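3.2 Player sample and workload records

The sample was drawn from the two lower-level clubs that agreed to share their records, Hatdale and Gwynne. Both play in the same league, use the same ball, and travel by bus to all road games. We asked each club for the records of every pitcher who threw in at least one league game. That gave us 63 pitchers. We removed 13 of them: some had been traded in from outside the league partway through the season, so their earlier workload was unknown, and the others had started the year on the injured list. No pitcher was removed for poor results.

Pitch counts came from the official scorers. Warm-up throws and bullpen sessions are harder to recover. Hatdale kept a written log for each pitcher, filled in by the bullpen coach after every game. Gwynne used the Pruketti tracking software, which stores a time for each throw but does not separate warm-up throws from full-effort ones. To make the two sources comparable, we counted all bullpen throws the same way and gave them half the weight of a game pitch. Chiba used the same half weight in his earlier work on relief pitchers, and we kept it so that our results could be set beside his. Other weights are tried in Section 5.

A pitcher entered the analysis once he had thrown 200 weighted pitches. Below that level the rolling averages jump from one outing to the next and say little about the load a player is carrying. For each pitcher past that point we calculated the total over the last 10 days and compared it with his own season average up to that day. We did not compare pitchers with each other, as starters and relievers are used too differently for that to mean much.

Trades caused one more problem. When a player moved between the two clubs, his record changed from one format to the other. We joined the two parts by hand and checked the dates against the league transaction list. Records were closed on 31st December, so that winter throwing programs reported in November could be included where the player had agreed to it. Few had - the winter data are therefore left out of the main model and used only in the appendix.

Arm soreness reports were taken from the training staff and coded by Tatsuya Chiba, who did not have the workload figures when he did so. Reports that named no body part were kept as a separate group. 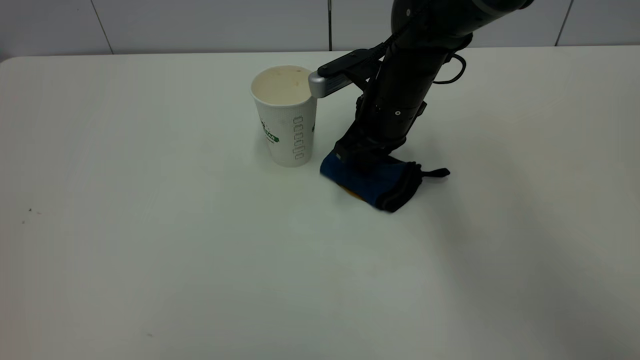
Figure 2. White table and paneled wall, fixed camera view.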